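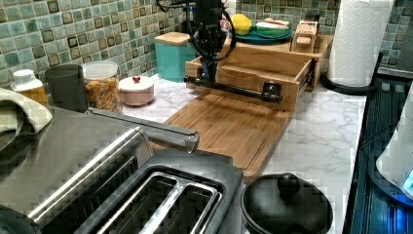 Chapter 7
Countertop Storage and the Working Surface

7.1 Scope of the chapter

Chapter 6 dealt with fixed cabinetry: base units, wall units, and the hardware that joins them to the building. The present chapter covers storage that stands on the counter itself. The category includes freestanding drawer units, canisters, jars, lidded dishes, trays, and any board or mat that remains on the surface between uses. Appliances are treated separately in Chapter 9.

Countertop storage differs from fixed cabinetry in one respect that governs most of the material below. It occupies the same plane on which food is prepared. Every square inch given to a container is withdrawn from the work area, and the designer or householder must decide whether the exchange is worthwhile. In a large kitchen the question is seldom pressing. In a small one it determines whether a meal can be prepared without first moving several objects to another place.

After completing the chapter the student should be able to divide a counter into zones, measure the clear area of each, select a freestanding unit of suitable depth and extension, and specify containers for dry goods according to frequency of use.

7.2 Terms

Clear area. The part of a counter on which nothing stands during normal use. A cutting board lying flat is counted as clear area if its top is unobstructed. Any part of the board covered by another object is not counted.

Standing area. The part of a counter permanently occupied by containers, units, or appliances.

Back row. The strip of counter nearest the backsplash. Objects in the back row are reached over whatever stands in front of them.

Swept area. The part of a counter over which a door, lid, or drawer passes when it is opened. Swept area is clear when the drawer is closed and occupied when it is open. Students often leave it out of their drawings, and the omission accounts for a large share of layouts that appear workable on paper and prove awkward in service.

Secondary surface. The top of a storage unit, when that top is flat and low enough to hold other objects.

Extension. The distance a drawer travels from the closed position, expressed as a fraction of its internal depth. A drawer at three-quarter extension leaves the rear quarter of its contents under the top of the unit.

7.3 The freestanding drawer unit

The smallest useful form of countertop cabinetry is a low wooden case containing one or more drawers. It may be placed against the backsplash or moved forward so that its front stands close to the work. Both positions have drawbacks. A unit against the wall leaves the largest undivided clear area in front, but the user must reach across the work to open it. A unit moved forward is easier to reach, and the strip of counter behind it becomes difficult to clean.

Where a large cutting board is kept permanently on the counter, the unit is sometimes set with its front over the rear edge of the board. The arrangement shortens the reach. It also ties the two objects together, so that the board cannot be lifted for washing until the unit has been moved. A unit placed partly on a board and partly on the counter will also sit out of level by the thickness of the board, and a drawer in a unit tilted forward tends to drift open. The unit should therefore stand wholly on one surface or be packed level at the back.

7.3.1 Runners and slides

Three methods of supporting a small drawer are in general use.

Wood on wood. The sides of the drawer bear directly on the floor of the case or on wooden runners. The method requires no hardware and gives the greatest internal width. Movement depends on the fit, and the fit changes with humidity. A drawer that runs freely in January may bind in August.

Side-mounted metal slides. A slide is fixed to each side of the drawer and to the corresponding wall of the case. Internal width is reduced by the thickness of both slides, a loss that matters more in a narrow unit than in a full-size base cabinet. Movement is consistent throughout the year. The slides are exposed when the drawer is open, and flour, sugar, and crumbs collect in them.

Bottom-mounted slides. The slide is hidden beneath the drawer. Internal height is reduced in place of width. The method is uncommon in low countertop units, where height is already limited.

For a drawer holding utensils in daily use, side-mounted slides are the normal choice. The exposed track should be wiped with a dry cloth. Oil should not be applied in a kitchen, as it holds flour against the metal and forms a paste.

7.3.2 Drawer fronts and pulls

A drawer front may be fitted with a knob, a bar, a cut-out, or nothing. A plain front presents no projection into the work area, and it can be opened only by gripping an edge of the panel. When the drawer is partly open the top edge of the front serves as the grip, and closing requires only pressure against the face. Pressure should be applied near the center. A push at one end racks the drawer in its opening, and in a wide, shallow drawer the effect is enough to stop it short of the closed position.

7.3.3 Weight and stability

A drawer unit fixed to a wall or to neighboring cabinets cannot tip. A freestanding unit can. The tendency is greatest when a heavily loaded drawer is fully extended and the case is otherwise light. It is reduced by placing weight on the secondary surface toward the rear, by limiting extension, or by fitting a strip of nonslip material beneath the case. The last measure also prevents the unit from sliding backward when a drawer is pushed shut.

7.4 Use of the secondary surface

The top of a low drawer unit will generally be used whether or not the designer intends it. A plate, a small bowl of produce, or a box of recipe cards will be set there within a short time of installation. The surface should be planned accordingly.

Round plates are an inefficient use of a narrow rectangular top. The plate either leaves unused corners or overhangs the front, and an overhanging plate is liable to be struck by the hand when the drawer below is opened. A long, shallow tray makes better use of the same area. If a plate is preferred, its diameter should not exceed the depth of the top.

Labeled boxes and other objects consulted rather than used belong at one end of the surface, with the label facing the front. Anything that must be lifted before a drawer can be opened is incorrectly placed.

7.5 Containers for dry goods

7.5.1 Clear and opaque containers

Clear glass shows the quantity remaining and distinguishes one shape of pasta from another without a label. It gives no protection from light. Pasta, rice, and dried beans tolerate light for the short period in which a household normally consumes them. Tea, ground coffee, and most spices do not, and should be kept in opaque canisters.

Opaque canisters must be labeled or identified by position. Identification by position fails as soon as a second person uses the kitchen.

7.5.2 Lids

A lid should be removable with one hand. Screw lids do not meet this requirement but seal well. Push-fit lids meet it when the container is heavy enough to stay on the counter as the lid is pulled. Lids with a raised knob are easily gripped and prevent stacking. Flat lids permit stacking, although stacked canisters in the back row are rarely convenient, as the lower one cannot be opened without lifting the upper.

Wooden lids should be wiped and dried at once, never soaked. A square lid that has absorbed water will swell across the grain and may not return to its original fit.

7.5.3 Arrangement in the row

Containers placed in a row along one side of the counter should be ordered by height, with the tallest at the rear, and by frequency of use, with the most used nearest the board. Where the two rules conflict, frequency of use takes precedence. Bottles of liquid should stand where their full outline can be seen. A small bottle partly covered by a hanging towel may be carried off the counter when the towel is taken, and the edge of the counter is in any case the wrong place for it. Towels are better hung from a rail on the cabinet front.

7.6 The surface and the wall

Storage conceals the surface on which it stands, and concealed surfaces are cleaned less often. Two materials deserve particular attention.

Marble and marble-patterned surfaces. Natural marble is etched by acids, including lemon juice and vinegar. Printed and engineered surfaces with a marble pattern generally are not. The two cannot always be told apart by eye, and the student should confirm the material before specifying a cleaning agent. Gray veining hides light soiling in both, so inspection should be made with the palm as well as by sight.

Mosaic backsplashes. Small tiles contain a greater length of grout per square foot than large ones. Grout behind a back row of canisters receives splashes and is seldom wiped. Containers should stand far enough forward for a cloth to pass behind them.

7.7 Worked case: the Brilwood counter

The Brilwood apartment has a single run of counter 74 inches long, measured from the left wall to the exposed right end. Its depth is 25 inches, giving a total surface of 1,850 square inches. The drawer unit, canisters, and other permanent objects together occupy 665 square inches. The clear area with all drawers closed is therefore 1,185 square inches.

The swept area of the drawer must next be deducted. The unit has one drawer 15 inches wide with a travel of 9 inches, for a swept area of 135 square inches. The clear area with the drawer open is 1,050 square inches.

Most of the swept area lies over the cutting board. The occupant must stop cutting and move the food forward each time a utensil is needed.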